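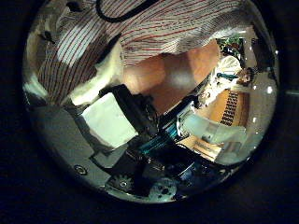 Gears at bottom, forearm across, striped shirt behind.

Home | Notebook | Stock | Print tests | Contact

March, bench notes, started 9.40

Stripe work for the Travmont order. Same questions as last month -- does the red hold its edge next to the dark dots, and how does the pattern read once the cloth is folded and creased instead of pinned flat on the board. Flat samples all look lovely. Flat samples tell me nothing about a sleeve.

Recipe as per sheet 21, no changes to the red. Dark dotted row mixed fresh as the old pot had skinned over. Screen 15 still has the pinhole near the left edge, taped it, must reshoot before the long run. Somebody please order tape.

Pulled two short lengths first. Second one better, less pressure on the squeegee. First has a faint ghost of red under the dots about a hand's width in. Kept both, pinned behind the door.

Wash at 10.15, cool, Purba liquid, half a cap. Wrote cap not ml again, sorry. Next time use the measuring jug.

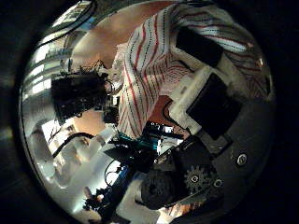
Fold checks after that. Wavy stripe is forgiving, which I had hoped -- a straight one shows every bit of skew when the cloth drops over an edge and this doesnt. Bunched up it gets busy though. The dotted rows close up on each other in a tight crease and read as one dark line from across the room. Fine for a towel, less sure for a shirt front. Ustudeck people wanted it finer still, I would say no.

Spacing: try the dots a touch wider apart, leave the red alone. Redraw on film tonight if the lightbox is free.

Ironing. Medium, cloth between. No transfer onto the pressing cloth that I could find, held it up at the window and looked twice. Hot setting not tried, scrap only for that one.

11.30 stopped for tea 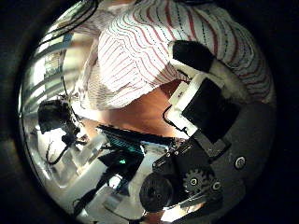
Fabric count for the run: 3,571 metres on the Isarance invoice, and 112 of that is the heavier weight which we didn't ask for. Have emailed. Do NOT cut the heavy stuff till they anser, it takes the red differently and I don't want it mixed in on the shelf. Put it on the bottom rack with a note on.

Drape is nicer in the lighter weight anyway. Soft over the back, creases drop out when you shake it.

To do
- reshoot 15
- wider dots, new film
- rub test, dry then damp, white cotton
- chase Isarance re weight
- second wash on both short lengths and compare w. the door ones

Rub test might have to be tomorow, the drying rack is full.

Recent entries
Screen 15, pinhole again
Red on heavier cotton, first try
Purba liquid v. soap flakes
Notes from the Ustudeck visit
Drying rack repairs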